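Bendora Cube and Basket Set: Frequently Asked Questions

Answers are maintained by Usa Hemmin, product support. Last revised in September.

What does the set consist of?
Colored wooden cubes and one woven wicker basket. The basket is sold separately as item 136. Cubes are supplied in red, blue and green, and single replacements can be ordered by color.

What surface should the cubes be used on?
Any flat, level surface. A matte white tabletop gives good contrast with all three colors and shows little glare. Leave some space between cubes so that each can be picked up by its sides. 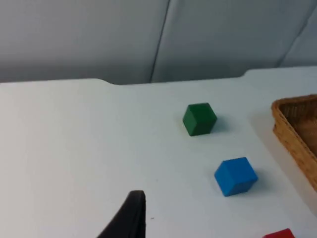
Are the colors exact?
No. The stain is mixed in batches and the shade varies slightly. Green reads darker on the side faces than on top under overhead light – this is normal and is not a finish defect.

How should cubes be placed in the basket?
Lower each cube past the rim and release it close to the woven floor. Dropping from height will dent the corners of the cubes and may split a strand. For sorting exercises, place one cube at a time.
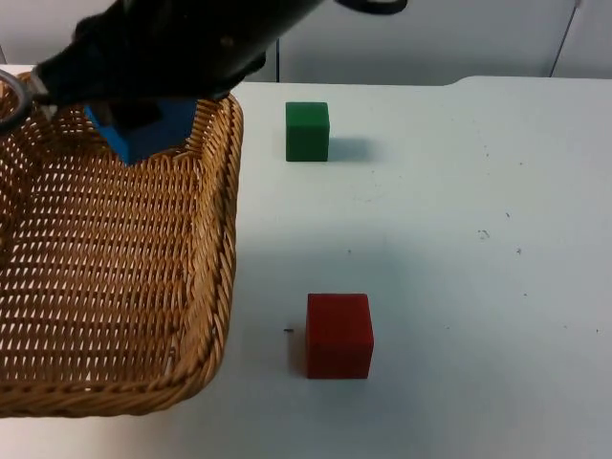

Blue cube over the basket floor, inside the rim.

Is the weave closed?
No. The strands leave small gaps, so sand, beads and other fine items will fall through. Use the Skivbridge cotton liner if the basket is to hold anything smaller than the cubes. The liner is washable up to 50 cycles.

Which way should the basket face?
The orientation does not matter for storage. For sorting, set it to one side of the table and keep the cubes on the other, with the near side of the rim parallel to the table edge. The rim is thicker than the sides and is the correct place to hold the basket when moving it.

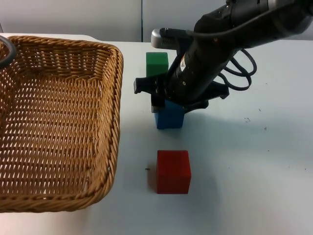 Do not lift by a single strand or by the side lattice. A basket that has been pulled out of square can be dampened lightly, pressed back into shape and left to dry for 5 hours away from a heater.

How are the cubes cleaned?
Wipe with a damp cloth and dry at once. Do not soak. Peixoto wood soap is suitable; solvent cleaners are not.

Can I order in quantity?
Yes. Orders above 200 cubes ship from the Skullell warehouse and are packed by color. Baskets ship in a separate carton.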